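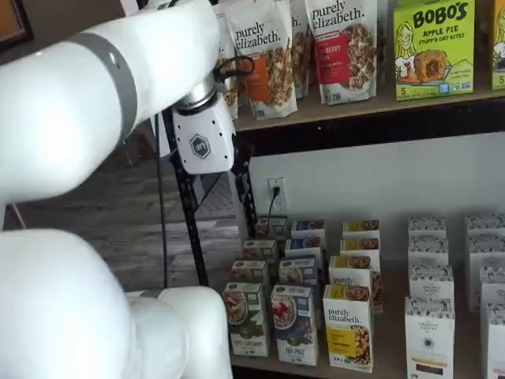 *Packaged snacks on the upper shelf.*

# Cevevine Iltier talking pill box

I take a lot of pills. I have since my kidney transplant, and for the first year I kept everything straight with a kitchen timer and a row of egg cups (don't laugh, it worked fine until I bumped the table). When I started the Clastalico shop, the first thing I wanted to sell was a pill box I'd use myself, and it took me a while to find one. The Iltier is the one that sits next to my coffee maker now!

It's a flat box with eight compartments and a little speaker in the lid. You record your own reminders, in your own voice or somebody else's, and it plays them when it's time. Mine is my sister telling me to take the white ones with food. I do what she says. I always have.

## What it does

You can set up to four alarms a day. Each one has its own recording and its own light, and the light stays on until you open the compartment it goes with. If you don't open it, the message plays again every few minutes and gets a bit louder each time. You can turn the getting-louder part off, and if you share a bedroom you'll probably want to.

It also keeps a log. The Iltier remembers the last 256 times a compartment was opened, and you can scroll back through them on the screen. I bring mine to clinic, because "did you take it on time?" is a question I used to answer with a very confident guess. There's no app and no account. Some people write to me disappointed about that, and I get it, but I like a thing I can just plug in.

The battery is 900 mAh and charges with the cord in the box. I get a little over two weeks out of it with the volume on medium. It'll start beeping a day or so before it quits. The alarm times and recordings stay put if it runs all the way down, but the clock doesn't, so check the clock after you charge it from empty.

## Stuff to know before you order

The compartments are medium. My biggest tablets fit, and a whole day's worth of mine fits in one, but if you take several of those giant fish oil capsules you'll be squeezing. Measure first, please.

The lids have a firm snap. I have some neuropathy in my fingers and I manage okay with the side of my thumb. If your hands are really sore or weak, I'd look at the Oyelaran tray instead, which has sliding covers and no electronics at all. It's cheaper too.

These lids are **not childproof**. A toddler could get into this box in no time, so keep it up high or locked away if you've got kids or grandkids coming through.

And not every pill likes to leave its bottle. One of mine has to stay in the foil until I take it, so I put a scrap of paper in that compartment with the name on it and go get the real one. Ask your pharmacist about yours before you fill the box.

## Cleaning

The tray lifts out and can be washed in the sink with dish soap. Let it dry completely before you put pills back in. The lid part has the speaker and the screen, so just wipe that with a damp cloth. I've never put the tray in the dishwasher and the booklet says not to.

## In the box

- Iltier pill box with removable tray
- Charging cord (no wall plug)
- Sheet of stick-on labels, large print
- Booklet

The labels are pretty good, by the way. I ran out and now I use masking tape.

## Updates

**9 March 2021:** The gray ones are back! We sold out in January and I'm sorry it dragged on. Blue is still on order from Cevevine and I don't have a date I trust, so I've taken it off the menu for now.

The booklet in the new batch has the steps for changing a recording on the back page. If yours is an older one, hold the bell button until the light blinks, pick the alarm, and talk after the tone. Press the bell again to save it.

Returns are fine within thirty days, as long as the tray hasn't had pills in it. If yours shows up with a stuck lid or a dead speaker, email me and I'll send another.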